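# 父亲生病很多年以后去世,我没有哭,这样正常吗?

**Marthinus Maluleke** 发表于 2022年3月14日

大家好。中文是我的第三种语言,我的妻子说这个网站上的人回答得很认真,所以我试着用中文写。如果有的句子不自然,请原谅。

我的父亲二月去世了。他患有失智症,最后的阶段住在我们家里。从他搬进来的那天,到他离开的那天,一共是1034天。我知道这个数字,因为我有一个笔记本,每天记他吃了什么、睡了多久、晚上起来几次。记的时候我没有想过有一天要把它加起来。葬礼之后有一个晚上我坐在厨房里加了一遍,也说不清楚是为了什么。

我的问题是这样的。从他去世到今天,我没有哭过。葬礼上没有哭,收拾他的房间的时候也没有哭。那天早上护士告诉我以后,我的第一个感觉是肩膀变轻了。我很难把这件事写出来。我在心里对自己说:“今天晚上可以睡觉了。”然后我真的睡了很久,醒来以后觉得自己是一个很坏的儿子。

我的姐姐住在离我们1519公里的地方。她每年回来一次,有时候是两次。她哭得非常厉害,从葬礼前一天一直哭到她坐车离开。我不怀疑她的眼泪,她和父亲的感情一直很好,小时候父亲更喜欢她,这一点我们家里人都知道,也都接受。可是她走之前对我说,她看不出来我有什么难过。她说得很轻,没有吵架的意思,但是我一直记着这句话。

现在的情况:

- 我已经回去上班了。我在 Fukton 做仓库的排班工作。公司给的丧假很短,主管的态度不错,但是同事都不知道应该跟我说什么,所以他们只跟我说工作。
- 我的睡眠时间很长,可是醒来以后仍然很累。
- 夜里有时候我会突然坐起来,以为听见父亲开门。以前他夜里会走出去,所以我们在门上装了一个铃。铃现在还在门上。
- 我对很多事情没有兴趣,但是也谈不上痛苦。最接近的词可能是“平”。
- 有时候我会对小事发很大的脾气。上个星期是因为停车的收据找不到了。

我读了一些文章,上面说悲伤有几个阶段。我试着把自己放进去,可是放不进去。我好像一个阶段也没有经过。妻子说,也许我在父亲还活着的时候已经难过完了。我不知道“难过完了”这种事情是不是存在。如果存在,那么我现在的累是什么?

我还想问两件具体的事。第一,姐姐那里我应该怎么办,要不要跟她解释。第二,我们住的 Armont 有一个小组,是给失去亲人的人参加的,由 Moodley 咨询室组织,每次收200元。我担心我坐在那里,别人都在哭,只有我没有哭,会让他们不舒服。像我这样的情况可以去吗?

谢谢你们读了这么长的文字。

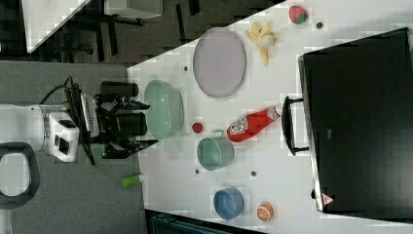 **Marietjie Buthelezi**

你好,Marthinus。我先回答标题里的那句话:正常。我照顾过我的母亲,她也是失智症。她走的时候我也没有哭,而且我当天下午去剪了头发。我的头发已经很久没有剪了,因为没有人可以替我看着她。我坐在理发店的椅子上,觉得很舒服。后来我为了这个“舒服”惭愧了差不多一年。

我不是专业人员,下面写的只是我自己走过来以后的想法,请你拿有用的部分。

**关于“轻松”的感觉**

长期照顾一个病人,人的身体一直是准备好的状态。你夜里听门铃,白天听他的呼吸,吃饭的时候看他有没有咽下去。这种准备不会因为你爱他就变得不累。他去世以后,准备的状态松开了,身体先知道,心还没有跟上。我认为你那天早上感觉到的“轻”,是身体在说话。它没有对你的父亲作出什么评价。

我以前有一个误会,以为轻松和难过只能有一个是真的。如果我轻松,那么我的难过就是假的。后来我发现它们可以住在同一个房间里,有时候还在同一分钟里出现。我母亲喜欢喝很甜的茶,我看见糖罐会难过,同时我也庆幸不用再把糖罐锁起来。两个感觉都是真的。

**关于“难过完了”**

你的妻子说得有一部分道理。得了这种病的人,是一点一点离开的。他第一次叫不出你的名字,第一次不认识自己的家,第一次把你当成陌生人害怕你,每一次你都失去了一点。有人把这叫作“预期性悲伤”,你可以用这个词去查资料。不过从我的经验来看,“提前难过”不会把后面的份额全部用掉。你以前难过的是那个会修东西、会讲笑话的父亲慢慢不见了。现在不在的,是那个夜里开门的父亲。他们在你心里可能是两个人,你需要的时间也可能不一样。

我自己的眼泪是过了很久才来的。母亲去世以后的第二个冬天,我在超市听见一位老太太咳嗽,咳嗽的声音和她一模一样。我把购物车放在那里,走到外面去哭了。我不是说你也会这样,有的人一直不哭,他们也过得很好。我只想告诉你,没有一个期限,过了这个期限就算你不爱他。

**关于阶段**

那些阶段你放不进去,就不要放了。我认识的人里面没有一个是按照顺序走的。我觉得那些文章可以让人知道“原来这种感觉有名字”,可是当作时间表来用会很辛苦。

**关于姐姐**

我和我的哥哥也有过类似的事情,所以这一段我写得比较小心。

住得远的人,和住在一起的人,失去的东西不一样。你的姐姐每年见父亲一两次,在她的心里,父亲可能还保留着比较完整的样子。她一次失去了全部,而你是分成很多天失去的。还有一种可能,她在责备自己没有回来照顾,这种责备很重,她拿不动,就有一点掉到了你的身上。我不知道是不是这样,只有她自己知道。

我建议你先不要“解释”。解释很容易变成辩护,她也会跟着辩护。你可以告诉她一两件她不知道的小事。例如父亲最后喜欢吃什么,他在哪一天忽然说了一句很清楚的话。你有那个笔记本,里面一定有这样的东西。我给哥哥写过一封信,里面只写了母亲在阳台上认错鸟的事情。他没有评论我哭不哭的问题,他回信问我那是什么鸟。从那以后我们能说话了。

如果她再说那句话,你也可以很短地回答:“我难过的样子和你的不一样,我自己也还在弄明白。”不需要更长。

**关于小组**

我觉得可以去。我参加过类似的小组,不是你说的那一家,所以价格和安排我不能评价。在我那个小组里,哭的人没有你想的那么多,有一位先生整整几次都只谈他的水电费过户。没有人觉得奇怪。你可以先给 Moodley 打电话,问下面的事情:

- 小组里有没有照顾过长期病人的家属;
- 第一次去可不可以只听,不发言;
- 如果中间不想继续,费用怎么处理;
- 带小组的人有什么资格,是不是有专业的督导。

如果他们对这些问题不耐烦,那么换一个地方也没有关系。

**关于那个门铃**

你没有问,但是你写到了它,所以我想说一句。想拆的时候再拆。我家的炉灶开关上有一个保护盖,留了很长时间,我每次做饭都要先把它打开,很麻烦,可是我不想动它。后来有一天换炉灶,它就跟着旧炉灶一起走了,我也没有觉得怎么样。

祝你今晚睡得好。

**北窗**

楼主别想太多,每个人都不一样。我爷爷走的时候我也没哭,时间会冲淡一切。多运动,多晒太阳,找朋友吃吃饭,慢慢就好了。

另外你说睡很多还是累,去查个血吧,我姑父当时也是这样,最后发现是甲状腺的问题。不一定什么都是心理的。

小组我没去过,200元有点贵吧?网上有免费的。

**慢慢走的人**

我同意楼上关于检查身体的建议,虽然他的其他部分写得有一点快。照顾病人的时候,我们常常把自己的体检推迟,推迟一次,再推迟一次。你可以去看一次全科医生,把睡眠、疲劳和发脾气这几件事都告诉他,也请你告诉他父亲刚刚去世。不要只说其中的一件。我当时只说“我睡不好”,医生就只处理了睡觉的问题。

我在医院做过几年的家属联络工作,中文也不是我的母语,所以我会写得慢一点。我想补充 Marietjie 没有写到的三个方面。

第一个方面是“平”的感觉。你写得很准确。很多照顾者在结束以后会经过这样一段时间,对什么都没有兴趣,也不觉得特别痛苦。多数时候它会慢慢地自己改变。可是它和抑郁有时候很像,从外面不容易区别,从里面更不容易。我一般请家属注意这样几件事:吃饭是不是越来越少;是不是连上班、洗澡这样的事情也做不了;是不是觉得自己没有价值,或者觉得活着没有意思;有没有用酒或者安眠药来度过晚上。如果有这些情况,请不要等小组开始,应该直接去找医生。如果出现了伤害自己的想法,请马上打当地的急救电话或者心理危机热线,也请告诉你的妻子。我从你的文字里没有读到这样的内容,但是每一次我都会写上,因为读这个页面的人不只有你一个。

第二个方面是夜里忽然坐起来。你的耳朵练习了1034个晚上,它不知道工作已经结束了。坐起来以后,人很容易马上开始想事情:我是不是应该早一点发现,我那次为什么对他大声说话。这些问题在夜里三点的时候都没有好的答案。我教家属做的是一个很简单的练习,把注意力放在眼前的一个普通东西上面,看一两分钟。 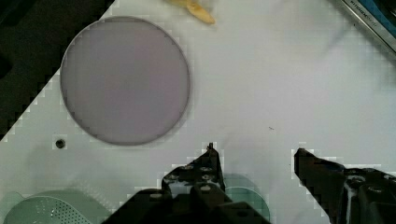

练习的时候不要选跟去世的人有关系的东西,也不要选手机。越没有故事的东西越好用。我喜欢选圆的、颜色浅的,眼睛不会累。你看这个浅紫灰色的圆片,是盘子还是盖子都没有关系,练习的时候也不需要知道。先看它的颜色,再看边上那一圈细细的、深一点的灰色,沿着那一圈走过去,最后找它在白色台面上留下的影子,那个影子很淡,要看一会儿。做的时候可以小声地说出来:“浅紫色,灰色的边,影子。”如果中间又想到父亲,也不用赶走这个想法,知道它来了,再回到边上那一圈。有的家属跟我说这个练习很傻。我同意,可是其中有几位后来一直在做。如果你做了以后更加紧张,那就停下来,起来喝一点水,这个方法不适合所有的人。

第三个方面是上班。你说同事只跟你谈工作。我猜他们是怕说错话,不是不关心。如果你愿意,可以选一个你比较相信的同事,告诉他你希望别人怎么对待你。例如:“你们可以提到我的父亲,我不会介意。”或者:“我现在还不想谈,但是谢谢你们。”一个人知道了,通常别的人也会知道。你还可以问主管,在一段时间里能不能不安排最早的班。很多公司的丧假很短,但是排班上可以商量,而且你自己就做这个工作,比别人更清楚哪里有空间。

发脾气的事情,我想请你对自己宽一点。停车收据是一件可以生气的事,父亲的病是一件没有地方生气的事。生气了以后,跟旁边的人说一声对不起,然后去做下一件事。如果家里人开始怕你,那就需要在看医生的时候认真地提出来。

关于你担心的“别人都在哭”,我带过家属的谈话会,可以告诉你我看到的:不哭的人常常坐在靠门的位置,来得很早,走得也很早。他们多半以为只有自己是这样。有一次两个这样的人在门口说上了话,结果那天站在走廊里谈了很久,谈的是怎么退掉没有用完的护理用品。所以你的到来对别人也可能是一种帮助,不过请你不要为了帮助别人去,先为了自己。

如果你暂时不想面对面,也可以先试网上的小组。我以前的几位家属用过 Naltudance,那是一个用文字交流的互助小组,可以不露脸,也可以只读别人写的。文字对我们这些不用母语说话的人有一个好处,就是有时间查字典。缺点是有时候晚上读到太多别人的痛苦,反而睡不着,所以我请他们在吃晚饭以前读。

最后说那个笔记本。请先不要扔,也不必现在就读。你可以把它交给妻子保管,放在你知道、但是不会每天看见的地方。我遇到过一位女士,她把类似的本子烧掉了,后来后悔;也遇到过一位先生,他每天晚上都读,读到自己生病。放在中间的位置比较安全。

**Marthinus Maluleke**

谢谢三位。我读了两遍,有几个词我查了字典,“督导”是我今天学会的。

我已经预约了医生,血也会查。Moodley 那边我打了电话,接电话的人说第一次可以只听,而且小组里有一位女士照顾过她的丈夫很多年。我还没有决定,但是我把日子写在了日历上。

昨天晚上我请妻子翻开笔记本,我自己没有看,请她随便读一天给我听。那一天父亲吃了两碗粥,说粥是他自己做的,还问我会不会做。我写了“不会”。我想把这一天写给姐姐。

门铃我先留着。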